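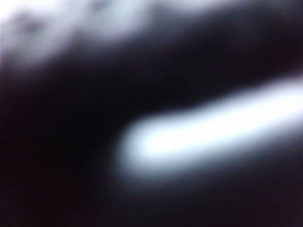
Semeniuk's new direction – are we on board?

lowendlou
So I've just got back in from the Pladau show and I need to talk to somebody about it before I go to bed. I've been following Semeniuk since the first EP and I went in knowing the new stuff was all acoustic, fine, I'd read the interview. But there was no drummer! At all! Two guitars, a harmonium and a lot of sitting down. They played 15 songs and I think I knew four of them. I'm not saying it was bad, there was a bit in the middle where I got properly goosebumpy, but I kept waiting for it to kick in and it never did. Anyone else go? Am I being a grump?

tin_whistle_tess
You're being a bit of a grump. I was at the same gig, left hand side near the bar, and thought it was the best I've ever heard them. You could hear the words for once. I've loved Nesard for years and tonight was the first time I worked out what the second verse is on about (it's his dad's boat, I always thought it was a break-up).

lowendlou
Wait, they played Nesard??

tin_whistle_tess
Third from last! The slow one with the harmonium drone.

lowendlou
That was NESARD? Oh dear. I went to the loo during that.

marginwalker
I don't mind bands changing, but I do mind paying full price for it. My ticket was the same as for the Fostmont tour, and that had five people on stage and a horn section. Somebody's saving a few quid on the van.

plumduff
That's a bit unfair. The price is mostly the venue and the booking fees. I used to do the door at a place that size (capacity 607 if you count the balcony) and the band saw a lot less of it than people think. Taking fewer musicians might be the only way they can tour at all.

marginwalker
Maybe so, but then say that. Don't do a big interview about "stripping back to the truth of the songs". The songs were true enough when they had a bass player in them.

tin_whistle_tess
Did you go to this one, marginwalker, or are you going off the clips?

marginwalker
Clips, and the record. I've played it all the way through 2 times and I gave it a fair go. Side one is pretty. Side two is the same song again with the capo moved.

plumduff
Ha, I'll give you the last two tracks. The opener is gorgeous though, and I won't hear a word against it.

oldstagedoor
I've been through this with so many acts. They go quiet for one album, half the fans have a fit, then the next one is loud again and everybody says they always liked the quiet one. I fell out with my own brother over a folk record when I was nineteen and he plays it at Christmas now.

lowendlou
That does cheer me up a bit. I put the album on again in the kitchen just now with the headphones and I will admit the opener got me. I still think it wants drums. Even brushes! I'd take brushes.

tin_whistle_tess
There are brushes on the vinyl version, very low down, on the track before the end. You need decent speakers.

marginwalker
Vinyl only? So I've got to buy it again to hear the drummer. Marvellous.

plumduff
The pressing was 656 copies and my local shop said theirs went by lunchtime, so good luck either way. There's meant to be a repress in November.

kettle_and_fern
Bit of a practical one, sorry to butt in. I've got tickets for the Fostmont date and I'm taking my mum, who can't stand for long. Is it seated?

lowendlou
Pladau was seated downstairs and standing at the back, but I don't know if Fostmont is the same. I'd ring them. Your mum will probably love it, mine would have. They came on at half eight and there was no support, so don't hang about over your tea like I nearly did.

kettle_and_fern
Lovely, thank you, I'll ring in the morning.

oldstagedoor
And go to the loo before the harmonium comes out.

lowendlou
Yes alright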